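I've had the Halvorsen board since July, so I think I've lived with it long enough to say something useful. I bought it from Unlow, the kitchen shop near my sister's that is always having a sale, and paid full price because of course the sale ended the day before I walked in. No hard feelings. Well, a few.

**What it is:** a big rectangular wooden board, pale maple-coloured strips glued side by side, some creamier and some a bit more tan. There are smaller ones in the range and I nearly got one of those, but I'd spent years chopping on a thing the size of a paperback with onion falling off every side, and I wanted room. I got room! It took over my worktop completely on the first evening and I had to move the kettle.

**Looks:** lovely. Plainer than I expected from the box, which has one of those moody close-ups with figs on it. I like that the strips don't all match. My last board was a Himorside, dark and very glossy, and every scratch showed up white on it within a fortnight. On this one the knife marks more or less disappear into the grain unless you get your nose right down to it.

**Chopping:** very good. The surface is smooth without being slippery, and my cheap knife feels like a better knife on it. You can have your carrots done and pushed to one side, your celery waiting, and still have a proper patch in the middle to work on (this is the bit I was really paying for). I made soup for 9 people in the autumn and did all the veg on it in one go, no bowls, no plates balanced on the toaster. The only thing I don't use it for is raw chicken, for which I've kept an old plastic board, and I'd do the same with any wooden one.

It's also turned into the thing I put down whenever I want a flat, clean, nice-looking surface that has nothing to do with food. Jigsaws, sorting buttons, that sort of thing. I didn't buy it for that at all, but small bright things look great against pale wood and they're dead easy to spot and pick up again.
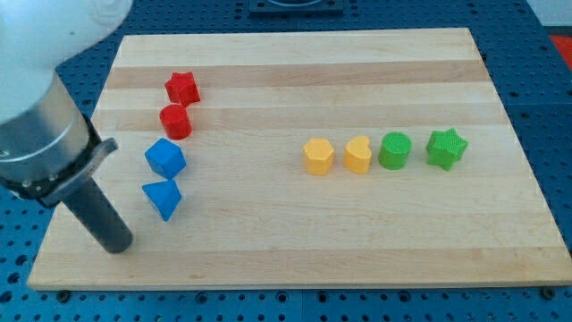 Anyway, if you do share it between dinner and playtime like that, give it a good wipe in between, and keep the felt tips well away. I have a faint green line near one corner of mine that has survived lemon juice, salt, bicarb and some fairly strong language. It's fading. I think it's fading.

**Weight and storage:** right, the grumbles. It's heavy. I can carry it one-handed if I'm showing off, but getting it from the worktop to the sink needs two hands and a clear run. And it doesn't fit in my sink! Not flat, not on its side, not at a jaunty angle. I wash one half, turn it round, wash the other half, and the floor gets a rinse too. If you've got one of those big deep farmhouse sinks you'll be laughing. Measure first, is all I'm saying, and measure the cupboard while you've got the tape out. Mine lives standing up between the fridge and the wall because there was nowhere else for it.

**Oiling:** the leaflet says to oil it before you use it for the first time and then whenever it looks thirsty. I used the Bundinero board oil, 300 ml in a squeezy bottle, and I've still got plenty left. First coat soaked in so fast I thought I'd missed a bit. I gave it a second before bed and by 7 in the morning it had gone a shade deeper and felt silky. Do both sides and the edges. I skipped the underneath the second time round, being lazy, and a week later it had a very slight rock to it, like a café table. I oiled the bottom, stood it on its edge for a couple of days and it settled back down, but it did give me a fright.

Smell-wise, the oil has next to none, and my bread has never tasted of it. Garlic does hang about in the wood a bit. Half a lemon and some coarse salt sorts that out, then rinse and dry it straight away. Please don't put it in the dishwasher. I know someone will.

**Does it slide?** On my worktop, yes, a little, when I'm going at something hard like a swede. There are no rubber feet on it, and I'm glad in a way, as it means you can flip it over and use both faces. A damp tea towel underneath stops it dead. I've also got a bit of that grippy drawer liner cut to size, and that works just as well and doesn't need wringing out.

**Would I buy it again?** Yes, though I might go down a size if I moved somewhere with a smaller kitchen. For the soup, the pastry, the pizza nights and the general spreading out, it's been brilliant. Pastry especially! I used to roll out straight on the worktop and spend the rest of the evening scraping flour out of the join by the hob. Now I roll on the board, bin the mess and stand it back by the fridge.

I'd knock something off for the sink business and for the leaflet, which is printed in tiny grey writing and only mentions oiling the underside on the back page, after the bit about recycling the box. Four stars out of five from me. If Halvorsen ever do one with a handle or even just a couple of finger grooves along the short sides, I'll be first in the queue, and this one can go to my sister, who has been eyeing it up since the soup.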